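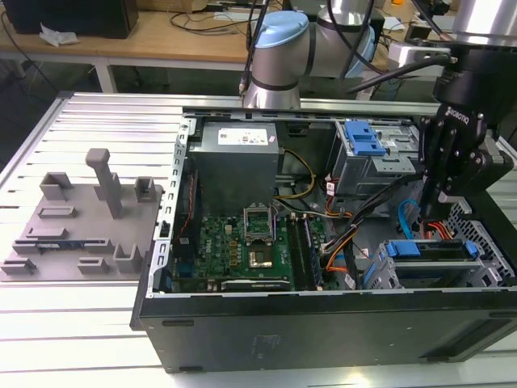
About Fluminbridge

Fluminbridge records demonstrations for robot learning. Our subject is the desktop computer: opening it, taking parts out, putting parts in, and routing the cables back where they belong. Customers use the recordings to train and test manipulation policies.

The company was started by Lejla Obradović and Ljubica Vlachou, who had worked together on test equipment for a repair depot. We occupy the ground floor of the former Vukadinović machine shop, built in 1972. The floor slab is thick and does not move, and the arms stay calibrated longer than they did in our first office.

How we collect

We run 4 stations. Each has a collaborative arm with a two-finger gripper, a slotted aluminum table, a fixed camera, and a printed fixture plate that holds parts in known positions. The computer goes on its side with the panel off. Plates are drawn and printed in house and are changed when the task changes.

An operator drives the arm by hand controller. One episode covers one task, such as seating a memory module or releasing a drive latch. We log joint positions, gripper width, wrist force and video on a common clock. Between episodes the operator shifts the case by a small amount according to a printed schedule, so that the set does not collapse onto a single pose.

A standard task set is 80 episodes per operator, with at least 2 operators per task. Failed attempts are kept and labeled as failures. Episodes with dropped video or a clock fault are deleted and recorded again.

Labeling and review

Labels are written in Skollis, our own annotation tool. It marks the start and end of contact, the part being handled, and the outcome. A second person reviews every episode before release. Disagreements go to Ljubica, who also maintains the labeling guide — the current version was issued in March and replaces all earlier ones.

Amon

Amon is our reference policy. We train it on each finished task set and run it on the same stations before delivery. It is a check on the data and is not sold separately. If Amon cannot learn a task, we look at the recordings first.

Working with us

Projects begin with a parts list and a written definition of success for each task. Customers may send their own computers or use ours. Hardware is returned at the end of the project unless the contract says otherwise. Station visits are held on Friday by appointment; closed shoes are required on the floor.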